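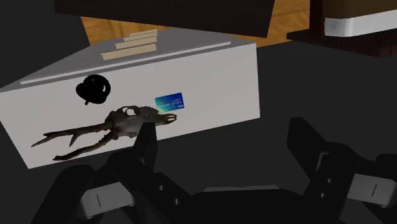
Home | Robotics | Methods | Glossary | Recent changes

Print this article | E-mail this article

Stisis is a method for testing robot grasping policies in simulation, in which the objects set out for the robot are drawn at random from a large and deliberately mixed library. A single trial might put an antlered animal skull beside a bank card, on a tilted pale surface, with the gripper waiting just below. The idea, put simply, is that a robot which has only ever practised on mugs and blocks hasn't been asked very much, and it's kinder to find that out in a rendered room than in somebody's kitchen.

Background

The method grew out of Grukidar, an older household simulator whose small catalogue of 133 objects had become rather too familiar to the people using it. Policies trained there did very well on the catalogue and a good deal less well on anything else. The Hartley group, who looked after the simulator at the time, began adding odd shapes one by one, and by the following February the library had grown to 900 models.

Method

Each run is made up of 1000 trials. For every trial the software chooses the furniture, the objects, their colours and the angle of view, and then gives the policy a short instruction naming one object to be picked up. Thin, flat things such as cards are generally the hardest, as there is so little for the fingers to get hold of. Branching things bring a different sort of trouble, because a grasp that looks perfectly sensible from one side may be blocked by a tine or a prong on the other.

Results

In the first published comparison, 9 policies were tested. All of them scored lower than they had on the original catalogue, and their order changed as well, with the former leader dropping to the middle of the group. Giving a policy more varied shapes in training helped more than giving it more trials with the old ones.

Criticism

Some users feel the mixtures are a little too unlikely to say much about ordinary homes. Citatier, a later benchmark, keeps the random draw but groups its objects by room.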